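Notebook - kitchen table, Flinden arm
24/04/2023

OK, so the rim grasp thing. Picking up where I left off in February, when the policy kept closing on the holes instead of the edge and I gave up and went to work on the gripper mount.

New idea (Aldana Sepúlveda's idea, let's be fair) is to stop labeling grasp points on whole objects and only label edges. A bowl, a pan, a colander, they all have a rim, so why teach them one by one? I relabeled the old Gredley demos that way over the weekend. 1,306 demos went in, 526 survived the filter, which is a lot fewer than I wanted, but the ones that got tossed were mostly me fumbling the teleop so I'm not crying over them.

Trained overnight, same settings as the Flukano baseline except the crop is bigger. Loss looked boring in a good way!

First 19 trials on the colander: 16 good grasps, 3 misses. All three misses were approaches from the long side, where it comes in a bit too high and closes on air. Baseline got roughly half on the same layouts, so I'm pretty happy. Wouldn't put it in a slide yet - one object, one table, one afternoon.

Left the clutter out on purpose for these. De Graaf split says everything stays on the table, toaster oven and all, and if we clear it we can't compare.

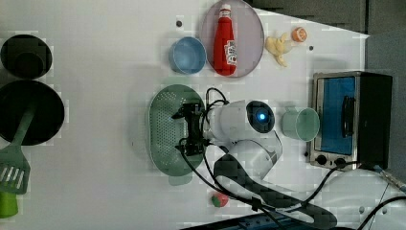

Page last changed: 24/04/2023 by me, added trial counts

Gripper over the right side of the colander, nothing between the fingers that I can make out. I want to log the height at this point in every run and see if the misses separate out.

To do: lower the approach a touch and rerun the long side. Try the blue bowl next, then the black pan (the spatula lying across it is going to be fun). Aldana, if you get in before me, please don't retrain over my checkpoint, I haven't copied it yet.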